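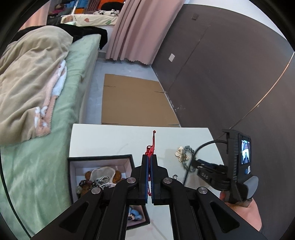
**Household Automation / Practical Guides**

# How to Judge Whether a Machine Can Tidy a Jewellery Box

This guide is intended for care homes, small hotels and private households that have been offered a tidying machine and wish to test it before agreeing to a trial. It was prepared by Vojtěch Vlček for the Irnumdale advice service and last revised on 2024-06-20.

Small accessories are a demanding test. A red braided cord, held near its knots between two narrow fingers, still has a free end above the grip and a loop hanging below it. A person deals with both without thought. A machine must find them, and must avoid drawing the rest of the tangle along with them.

## What you will need

- An open box with a lined or soft interior
- One knotted cord, one fine chain and one string of beads
- A bracelet and a plain ring
- A pale, glossy table top, which many cameras find difficult
- A timer

## Procedure

1. Place the chain and beads in the box together, as they would lie in ordinary use. Do not arrange them.
2. Lay the bracelet and the ring on the table beside the box.
3. Ask the supplier to begin with the cord. The machine should lift it, carry it clear of the box and set it down without dropping it.
4. Continue with the bracelet, then the ring. Rings lie flat, and thin fingers often push them along the surface.
5. Leave the chain until last. Allow 5 minutes and do not assist.
6. Repeat the whole task 7 times, returning the items to the box in a different order on each occasion.

Record every instance in which a person steps in, including when an item is only nudged back into reach. Suppliers do not always count these.

## Reading the results

In our trials at Clatport last September, the machine supplied by Karimi placed the bracelet correctly in every run but freed the chain in only two. The Clasetti model was slower and gentler, and left the chain where it was. Neither could undo a knot.

On present evidence, single items with a clear outline can be entrusted to a machine under supervision. Tangled items cannot. Valuable or fragile pieces should be kept out of any trial, and the supplier should confirm in writing who bears the cost of damage.

## Before you sign

Ask for a trial period of 30 days in your own rooms, with your own furniture and lighting. Narrow spaces beside beds deserve particular attention — a machine that performs well at an open bench may have no room to turn there.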